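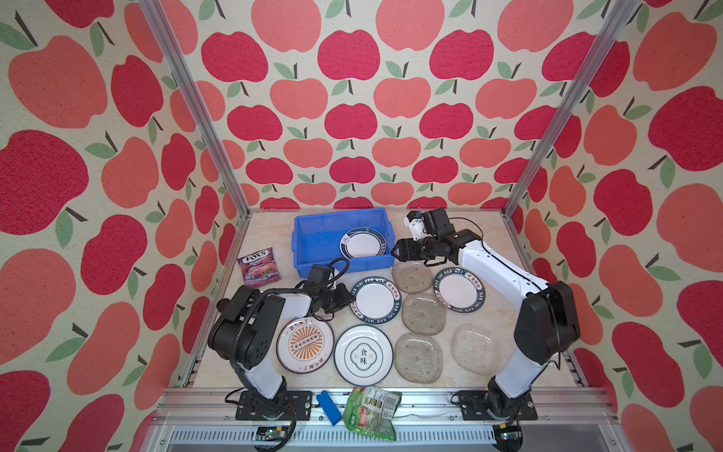
My car got broken into in July, on Serrano Street, nineteen steps from my own front door (I paced it off later, mostly to make myself mad). They took a phone charger, a bag of gym clothes and a jar of parking change, and they left the window in a million little cubes all over the back seat. I'm still finding them!

I called the Bosinville police, and a very patient dispatcher told me to file online. So I did, and I got a report number ending in 2103, and then I got curious. How many of us were there? I write for a living and I'm nosy, so I put in a records request. The answer was 966 car break-ins in the city over twelve months, and a big chunk of them were in Pelolside, my neighborhood, the one with the nice old trees and the terrible street lights.

I spent most of the summer talking to people about this, and I have to say, everybody has a theory. The man who replaced my window blames the highway ramp. A woman two blocks over blames teenagers, though hers are away at college so she feels free to say it. An officer who let me ride along for a night shift told me it's usually a very small number of people working very fast — pull handles, look for bags, move on. He said most of the cars he takes reports on weren't even locked. Mine was, thank you very much.

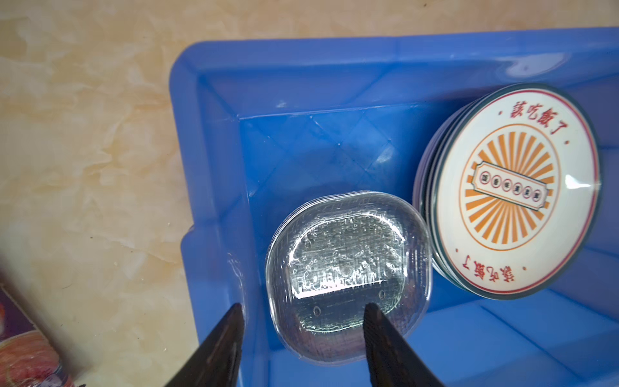
The ride-along was slower than I'd pictured. We drove up and down the same streets with the windows open, shining a light into parked cars, and I got a little embarrassed at how much stuff my neighbors leave out. Laptops, purses, a whole drum kit. We got one call the entire night, over by the old Trema warehouse, and by the time we pulled in there was just a guy in slippers standing next to his pickup, swearing. I knew exactly how he felt.

Three arrests were made in Pelolside at the end of the summer, and the cases are still working their way through county court. I went to one of the hearings and it lasted less time than it took me to find parking. The judge set a new date, everyone stood up, and I went and bought a sandwich.

I did get a letter from the city about the street lights, by the way. Our block is on the list for new ones. It doesn't say when, so for now I park under the neighbor's porch light and carry everything inside, even the ice scraper.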